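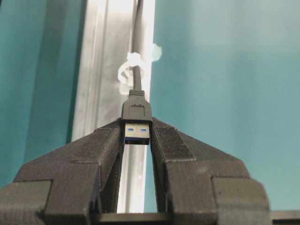
Figure 1. Angled fingers on a USB Type-A plug, wrist camera view. Cable clipped to the rail above.

Unit 2 handout: Reading a vendor's claims
Case: the Clastel connector-handling kit, sold by Trendari

Bring this sheet to the February lab. The brochure is on the course page. Read it first, then read these notes, and see how much of it you still believe.

What is being sold

Trendari offers Clastel as a complete package for plugging and unplugging cables on test benches. You get a two-finger gripper, a wrist camera, a set of trained behaviors and a year of support. The list price is 4000 dollars, arm not included. The arm is the expensive part, so keep that in mind when the brochure says "complete."

The main claim is 217 insertions in a row without a fault. We have no reason to think the number is false. We also have no idea what it means. The brochure doesn't say which connector was used, how far the socket was moved between tries, or what counted as a fault. If the arm nudged the plug and tried again, was that one insertion or two?

Points to check against Figure 1

The plug points straight down and sits squarely between the fingertips. That is a friendly starting position. Ask who or what put it there.

The cable is held by a clip on the aluminum rail and hangs straight. A free cable drags and twists, and the plug goes with it. Lab question: how much of the success rate belongs to the clip?

The fingers look 3D-printed, with rough dark pads on the inner faces. Printed fingers are cheap to replace, and I have nothing against them. But pads wear, and the brochure gives no service interval - only the word "durable."

The blue tongue in the metal shell is easy to see at this angle. Would it be as easy with a black one, or with the light coming from behind?

Compare with Kahraman

The Kahraman kit does a narrower job and says so. Its data sheet lists 22 connector types, the allowed offset for each, and the ones it fails on. It is a duller read and a far more useful one. Support is slow, though, and the setup guide assumes you already own their software.

For the lab

Write one page. Pick a single Clastel claim and design a test that could show it to be wrong. State your connector, your starting positions and your stopping rule before you run anything. "It worked when we tried it" will get no credit.

Optional reading: the Lirnberg bench report, sections on grip slip and cable drag. Skip the cost tables - they are out of date.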